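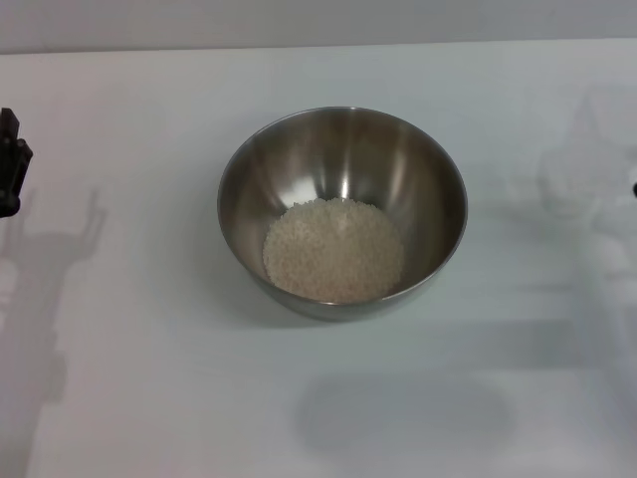
Nedura wants you to believe that its Bench Practice Kit will teach a small workshop to run a robot arm by the rules. The kit is a ring binder, a set of wall cards, a box of coloured tags and a year's access to a website that logs me out whenever I turn my back. There is no hardware in it whatsoever, a point the front page of the shop manages to leave rather vague. I've had it open next to the bench for most of a month, and the task I used to try it out was the dullest one I could think of: a mound of white grains in the bottom of a steel bowl, on a white table, with an arm to either side. If a set of rules can't cope with that, I don't much care how it would cope with a car door.

I should say where I'm coming from. I have sat through a good many safety courses and I've kept very few of the handouts. Most of what gets sold as good practice is a list of things you'd do anyway, printed on heavier paper. So I came to this one expecting to be annoyed, and for long stretches I was.

What you get for your money

The binder has 94 rules, numbered straight through, which I like. You can say "rule 31" across a room and the other person can find it. The cards repeat 25 of them in large type. The tags are for hanging on things that mustn't be moved, and they're fine, they're tags. The price when I bought mine was £393, plus delivery, and the website costs extra again after the first year. Compare that with Tipoki, who give their handbook away as a plain file and charge only if you want someone to come and shout at you in person.

Paper quality is good. The rings on the binder don't meet properly, so pages catch. At this price I'd like rings that meet.

The rules about the table

The opening chapter is the best thing in the kit and I have no real complaint about it. Clear the table down to what the task needs. Put the thing being worked on where both arms can reach it without crossing over one another. Decide who is in charge of stopping before anyone starts. Write down what's in the bowl, and how much, before the run and again afterwards, because "some" isn't an amount.

That last one stung. I had been writing "some" for years.

There's a sensible page on loose materials too. Grains roll, they get into joints, and they're a nuisance underfoot. The binder asks for a named person to check the floor after each session and for the check to go in the log. It also wants a lip around the table edge for anything that can roll. I haven't fitted one yet, and I suspect most readers won't either, but the rule is right and I've stopped pretending otherwise.

Where it goes wrong is shiny metal. Rule 19 says, in full, "Avoid reflective containers." That's it. Nothing on what to do when the job is a steel bowl, as it is in every kitchen and half the labs I've ever set foot in. Bare steel throws back bright patches and goes almost black a finger's width further round the same wall, and anything relying on a camera has to live with both. A useful rule would tell you to test under the lights you're going to work under, and to keep a record of the runs that went badly. Banning the bowl is no help to a person whose job is the bowl.

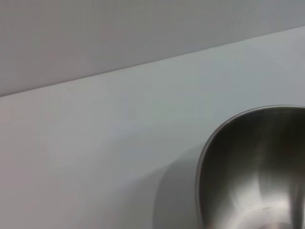

The rules about cameras

I had hopes for this chapter. It starts with a decent idea, that every camera should be checked before a session and that somebody should look at what it recorded before the day is over. Anyone who has found out a week later that a lens was smeared will nod along.

Then it loses its nerve. The check is described as "confirm image is satisfactory", with a box to tick. Satisfactory to whom? For what? Efthymia Stamatopoulos, who shares the bench with me and has less patience than I do, wrote "MEANS NOTHING" beside it in biro, and the binder is her copy now as far as I'm concerned. What she does instead is hold a printed card in front of each camera and read it back off the screen. If she can't read it, the session waits. It takes no time at all and it could have been a rule.

The worst of it is rule 52, which tells you to delete any picture in which nothing can be made out, "to keep the record clean". I think this is plain bad advice.

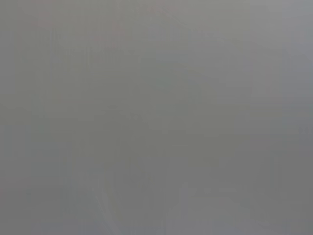 A record with the poor pictures taken out is a record that flatters you. If one camera gives you grey mush at one point in a run, you want to know when, and how often, and whether the others were any better at that moment. Mark it, set it apart, leave it out of whatever you're building if you must. Keep the file. I wrote to Nedura about this and got a polite reply saying that storage is a concern for many customers. It may well be, but storage is cheap and that wasn't my question.

To be fair to them, Vuron's rival kit is no better here. It doesn't mention bad pictures at all, as though such a thing had never happened on a Vuron site.

The rules about people

Solid, if stiff. Nobody within reach of a powered arm without a hand on the stop. No leaning over to straighten the bowl during a run, however far off centre it has drifted. Long hair tied up, lanyards off. One person talks, the others keep quiet while things are moving.

I tested the stopping drill with three people who hadn't seen it before. They followed the card and all of them got it right the first time, which impressed me more than I'd like to admit. The drill is short and uses words a tired person can follow. Whoever wrote that card should have been let loose on the rest of the binder.

My grumble is with the waiting times. After any stop, planned or not, you are meant to leave the bench alone for 45 seconds before going near it. Fine for a fault. For a planned pause to top up a bowl it's silly, and the trouble with a silly rule is that people start skipping it, and then they skip it on the day it matters. Two different waits would have fixed it. The Tipoki handbook has two.

There's also no mention of who may change a rule. We altered four in the first fortnight, and I had to invent my own page for saying what we'd changed, who agreed and when. I'd have thought that page was the first thing anyone would print.

The website

You fill in the same forms as in the binder, only slower. It wouldn't accept a session with two arms until I entered it as two sessions, after which it warned me that two sessions were overlapping. The search works. The badge it awards for "full compliance" turned up after I had ticked every box on a form for a session I'd made up, so I'd put no faith in anyone else's badge.

Nedura says, by the way, that the kit "draws on" published safety standards. Drawing on a standard isn't meeting one, and the small print on the inside back cover admits that the kit doesn't replace a proper risk assessment. I'd have put that on the front cover. If you're a small place buying this in the belief that it settles your legal duties, please read the inside back cover first and then go and talk to someone qualified.

Who should buy it

If you're starting from nothing and have nobody to ask, the table chapter and the stopping card will do you some good, and you could have both in use by the end of an afternoon. If you already run a tidy bench, save your money, take the free handbook and write your own page on cameras. A school or college might get its value out of the cards alone, and I'm told Mello will sell those separately, though they were out of stock both times I looked.

Three out of five, with one of the three being for the stopping drill. I'm keeping the binder. I've crossed out rule 52, rewritten 19 so that it says something about steel, and pinned Efthymia's printed card inside the cover, where the badge was supposed to go.

Update, Nov 16, 2021: Nedura has sent round a revised camera chapter. "Confirm image is satisfactory" is now "confirm image is acceptable". Score unchanged.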